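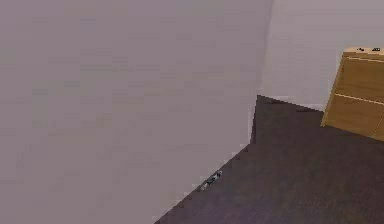
Gray Is a Lot of Work

I have now lived in Edgate long enough to have opinions about the parking, and I still have not finished painting. When we moved in I told people the walls would take a weekend. I didn't say which one, so technically I'm still on schedule.

The trouble is choosing. I can roll paint onto a wall as well as the next impatient person. I can even tape. What I can't do is stand in front of a rack of small paper rectangles and pick the one I'd like to look at every morning until I move or die. Paint is cheap compared with almost everything else you do to a home, and it's the only part that has ever kept me awake.

My grandfather had one paint color. It was called "white" and it came in a bucket. He painted the kitchen with it, and the fence, and once the underside of a rowboat. I think about that bucket a lot these days, usually in the second aisle at Zavala, where the samples take up an entire wall of their own and the man at the mixing counter has learned to look busy when I come in.

The names

Somebody gets paid to name these things and I'd like to meet them, partly to shake hands and partly to ask some pointed questions. The Brullus fan deck, which I have at home and which I have read like a novel, has a gray called Quiet Harbor and another called Loud Harbor. They are the same gray. I have held them against each other at the window, in the hall, under the stove light and once in the car, and I'd swear to it in court.

There's also one called Second Thoughts. I respect that.

The names do work on you, though, and that's the annoying part. I rejected a perfectly nice beige for being named Oat Meeting. I don't know what an oat meeting is but I wasn't going to sleep in one. And I brought home a green I had no use for on the strength of being called Pond at Four. I painted a square of it behind the bathroom door, where it remains, looking exactly like a pond at four, and it makes me a little sad every time I brush my teeth with the door closed.

My friend Farzana Mughal has a system for this. She cuts the names off the chips before she gets home and numbers them on the back, so she's judging only the color. It's a very sensible approach and she ended up with a dining room she loves. I tried it and lost track of the numbers, and then I had a pile of tiny anonymous grays and no way of buying any of them.

The test squares

Every guide to painting says to put samples on the wall and live with them for a few days. What the guides leave out is how well you can live with them. You can live with them for months! I had six squares over the couch from February until the weather turned, and by the end I was fond of the arrangement. A visitor asked who the artist was. I said it was me, and she nodded politely and asked if I'd been doing it long.

The squares all change through the day, too. In the morning one of them was gray, at noon it was a sort of dishwater, and around dinner it went purple with no warning. You'd think a purple gray would have the decency to stay purple. I started leaving notes on the wall in pencil. "OK at 8." "Bad at noon." "Better w/ lamp." "Who is this." I later had to paint over the notes, and pencil, in case you haven't tried this, comes right through.

Zeeshan Tanoli, who lives across the hall and paints houses for money, came over to look at the squares. He stood there for a good while with his coffee. Then he pointed at one and said, "That one's fine," and went home. I asked him later how he'd known and he said he hadn't, he'd just wanted to stop looking at them. Apparently that's most of the trade. A customer has been circling two colors for weeks, he says either one with enough confidence, and everybody gets to eat lunch.

I didn't take his advice. I bought a seventh sample. It was a dud and I won't discuss it.

A word about blue

At some point in the gray period I lost patience and decided that what the place needed was a Bold Choice. I'm capitalizing it because that's how the magazines say it, or at least how I hear it. One strong wall. A blue with no hint of anything else in it, the kind of blue you'd use to color in the ocean when you were seven and had never seen the ocean.

I was talked into this by nobody. I did it to myself, reading late, in the sort of mood where you also cut your own bangs. The article said that a strong color gives the eye somewhere to rest. My own eye has never once rested on a bright blue thing. My eye goes to a bright blue thing and stands there with its hands on its hips.

But I'll say this for blue: you know where you are with it. It doesn't go purple at dinnertime. It doesn't make you pencil notes. Guests either like it or they say "Wow, that's blue," and both of those are complete conversations. With the gray I had to explain that it was a warm gray, and then everyone had to look at it again and agree that it was warm, and the soup got cold.
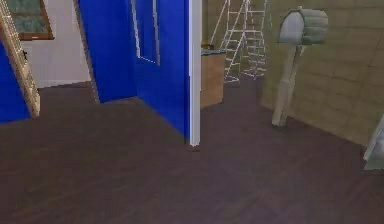
What it cost me

I added it up, which I don't recommend. Between the sample pots, the good roller, the replacement for the good roller (I'd left the first one in a bag to "deal with tomorrow"), the tape, a brush with an angled end that promised to change my life, and a drop cloth with a plastic side I put face up, I had spent $245 before I'd bought any actual paint. For walls that were already a color. They had been a color the entire time. I just hadn't picked it.

I think that's what bugs me. If the previous people had left the place in exactly the gray I finally settled on, I would've changed it. I'd have called it cold and said something about the light. I know this about myself and I bought the samples anyway.

The brush is very nice, for the record. I use it for everything. I've dusted the blinds with it.

The floor question

People who have been through this will warn you that you don't pick a wall color, you pick a wall color that goes with the floor. I was not warned. I'd been holding chips up against other chips, and against the ceiling, and against my sleeve, and it was Farzana who came by and asked why I never held one down by my feet.

A dark floor bullies a wall. Put a delicate color over dark brown boards and the color goes thin and worried, like a substitute teacher. I went back through the whole fan deck with this in mind, chip by chip, on my hands and knees with a flashlight, and knocked out everything that looked scared. That left me five. I'd started the day with three I was sure about and none of them made it.

I also learned how much dust there was down there, which set the project back by an afternoon.

Guvham, or how I finally decided

My sister lives up in Guvham in a house she bought from a couple who had painted every room a different shade of peach. She hated it. She told us all how much she hated it, at some length, the summer she moved in, and we were all given to understand that the peach would be gone by fall.

That was a long time ago. I was up there last month and I asked her when she was finally going to paint, and she said, "Paint what?"

She'd stopped seeing it! She looked around her own living room, trying to work out what I meant, and I could see it come back to her slowly, and I felt terrible, like I'd reminded her of an ex. She was quiet through most of dinner. She called me two nights later to say she had noticed the hallway and she blamed me.

So I drove home and bought the paint. Two gallons, Second Thoughts, eggshell finish. The man at the mixing counter asked if I was sure and I told him no, and he put it in the shaker anyway. I've done the long wall and most of the short one. It looked gray on the lid and it looked gray going on, and last night at dinner it was a little bit purple, and I ate facing the other way.

I'll do the trim next. I've got some trim whites at home to look at first. There are more of them than I expected.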